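Projet Clemden : la saisie d'objets mous avance

L'équipe de manipulation de Gradton a terminé la première partie de son étude sur les aliments fragiles. La question posée par Salamatu Abubakar est simple à écrire et difficile à résoudre : comment une main robotique peut-elle serrer un petit pain assez fort pour le porter, mais pas assez pour l'écraser ?

La méthode retenue n'utilise pas de modèle de l'objet. Une personne guide d'abord la main à distance et le système enregistre les images du poignet avec la position des doigts. Pour cette étude, nous avons réuni environ 900 démonstrations, avec des pains de formes différentes. Le réseau apprend ensuite à proposer lui-même le mouvement, et il corrige sa proposition pendant la fermeture de la main.
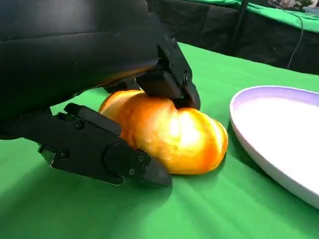
Le moment du contact reste le plus délicat. Quand les doigts approchent, ils cachent une partie de la croûte et l'estimation de la largeur devient moins stable. Adebayo Bako a donc ajouté une étape courte, où la main ralentit et compare les cinq dernières images avant de continuer à se fermer. Sur 400 essais, le nombre de pains marqués par les doigts a diminué de moitié par rapport à la version du mois d'août. Les pains très brillants posent encore des difficultés, car les reflets changent avec l'angle du poignet.

Le logiciel d'annotation, nommé Cerkach, est maintenant accessible à tous les membres du laboratoire. Les personnes qui désirent l'essayer avec leurs propres enregistrements peuvent écrire à Adebayo Bako. Un rapport plus complet, avec les courbes de force, sera présenté à la réunion interne du 3 mars 2026.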